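# Groltis

**Groltis** is a sour, low-alcohol farmhouse ale brewed with malted oats and smoked wheat. It is associated with the town of Kellville and the farms of the Garba valley to its north. The beer is pale yellow and cloudy, with a thin head, and is usually sold at 3 to 4 percent alcohol by volume.

## Name

The word was first used for the grain mix and only later for the beer made from it. Older bills of sale list "groltis" by the sack, next to barley and rye. By the time the Kellville breweries began bottling it, the name was used for the drink alone.

## Ingredients

The grain bill is mostly barley malt, with malted oats making up about a quarter and smoked wheat a smaller part. The wheat is dried over alder or apple wood. Too much smoke is considered a fault, and most brewers keep it low enough that it is noticed only after swallowing.

Hops are used lightly and always old. Fresh hops give a bitterness that clashes with the acid, and they slow the bacteria that sour the beer. Some farm versions leave out hops and use yarrow or dried orange peel.

## Brewing

The mash is rested overnight so that it sours before the boil. Brewers judge the sourness by taste or, in the larger breweries, with a pH meter. The boil is short, often 20 minutes, and a few farm brewers skip it and only heat the wort enough to stop the souring.

Fermentation takes six days at a cool room temperature. The beer is then moved to closed tanks or straight into bottles with a small dose of sugar. Groltis doesn't keep well. The smoke fades first, and after two months the oats can leave a stale, papery taste.

## History

Groltis was a harvest drink on the Garba farms, made in June and finished by the end of summer. Commercial brewing was limited to Kellville, where three small breweries made it for local taverns. All three turned to lager and the style was close to gone for several decades, although farm brewing went on.

The Plamovari brewery brought it back in 2000, working from a farm recipe and a grain mix supplied from the valley. Its first batch filled 888 bottles. The brewery changed the recipe twice in the following years, first to cut the smoke and then to raise the share of oats. Output has since grown to over 3092 cases a year, most of it sold within the region.

## Taste and serving

The aroma is of lemon, bread dough and faint wood smoke. The taste is tart at the front and soft in the middle from the oats, with a dry finish and very little bitterness. Carbonation varies a good deal – farm versions can be nearly flat, while bottled ones are lively.

It is served cold in short, straight glasses. In Kellville it is often poured with a spoonful of rhubarb syrup, a habit that began in the taverns. Common foods with it are pickled fish, boiled potatoes and fresh cheese.

## Related styles

Groltis is sometimes grouped with Berliner Weisse, which is also pale, sour and weak, but which has no smoked grain. Grodziskie, a Polish ale, is made from smoked wheat and is not sour. Lichtenhainer is the closest in taste, being both smoked and sour, though it is normally made without oats.

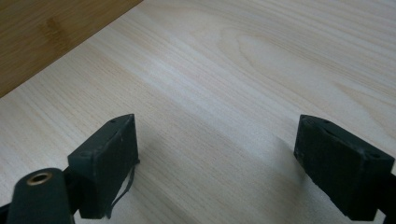

Gose also comes up in comparisons. It differs in its use of salt and coriander, neither of which is part of the Kellville or farm recipes.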